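4. Primera limpieza y puesta a punto de su humidificador Vulari

Antes de nada, gracias por la paciencia: sabemos que apetece encenderlo enseguida, pero estos minutos se agradecen mucho cuando llega diciembre y la calefacción reseca toda la casa.

1. Desenchufe el aparato y levante el depósito con las dos manos.
2. Enjuáguelo con agua tibia, sin jabón, y vacíelo del todo.
3. Retire el filtro Padeveo de su bolsa y déjelo en remojo 38 minutos.

Nota: si el filtro flota al principio, no se preocupe, ya irá bajando solito.

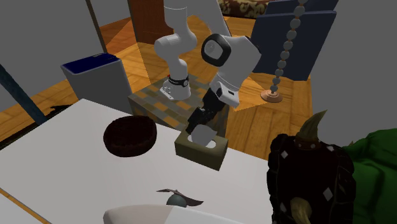

El sensor de humedad está detrás de la rejilla trasera y es la pieza más delicada de todo el conjunto, así que vaya con calma. Para repasarlo basta un pañuelo de papel seco, de los blancos de toda la vida, como el que asoma por la abertura ovalada de la caja verde oliva. Pase el papel una sola vez, de arriba abajo, y sin apretar (¡de verdad, sin apretar!).

4. Coloque el filtro, todavía mojado, con la pestaña hacia usted.
5. Llene el depósito hasta la marca y encájelo hasta oír el clic.
6. Enchufe el aparato y elija una humedad del 44 %, que suele resultar agradable en casi cualquier dormitorio.

Precaución: no use alcohol, vinagre ni aceites perfumados sobre el sensor, por bien que huelan.

Si la luz sigue parpadeando pasadas 2 horas, repita el paso 5.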